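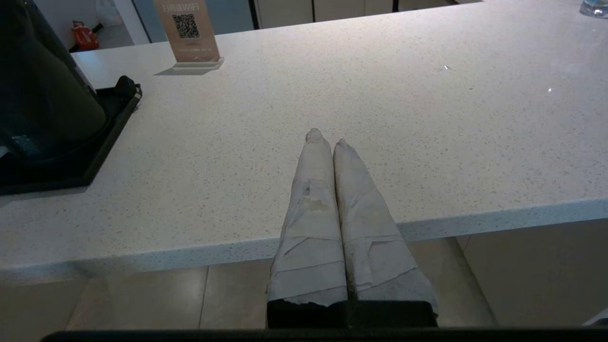

Kitchen and Break Room Attendant (part-time)

Rustirora runs shared office floors for small companies. We are looking for an attendant to look after the kitchens and break areas at our Idton building. The position is open now and we would like someone to start in February.

Hours and pay

The shift is 4 hours a day, Monday to Friday, starting at 6:30 a.m. Pay is monthly, by direct deposit. There is a one-time payment of $1000 after you complete the trial period. Parking behind the building is free for staff.

What you will do

Wipe down the speckled countertops, including the rounded front edge, where drips collect and dry. Use the neutral cleaner we supply. No bleach and no scouring pads on the counters.

Clean the outside of the appliances on the counters and wipe under and behind them. Service and repairs are handled by an outside company. If something leaks or shows an error, write it in the log and call the front desk.

Sweep and mop the tile floors. Grout lines get a brush once a week, on Thursday, when the first tenants come in later.

Wipe cabinet fronts and side panels down to the floor.

Restock cups, napkins, tea, sugar and dish soap from the supply closet. Tell us when a shelf is half empty so we can reorder.

Empty trash and recycling and take both to the loading area.

Run and unload the dishwashers. Tenants are asked to load their own dishes, but expect a few in the sink.

What we ask for

You should be able to stand for the full shift, lift a full trash bag and work from a written checklist in English. Experience in cleaning, food service or hotel housekeeping helps but is not required. You will work on your own most of the morning, and you need to be on time, as the first tenants arrive at 8:00.

We provide gloves, aprons, cleaning products and a cart. Please bring your own closed shoes with non-slip soles. The first week is paid training alongside our current attendant.

How to apply

Send a short note with your work history and two references to the Rustirora office, Suite 1177, Okonkwo Building, Idton, or drop it off at the front desk before 4 p.m. A résumé is fine but you do not need one. Put "Kitchen attendant" on the envelope.

We will call applicants to set up a short visit, which includes a walk through the kitchens. References are checked before an offer is made.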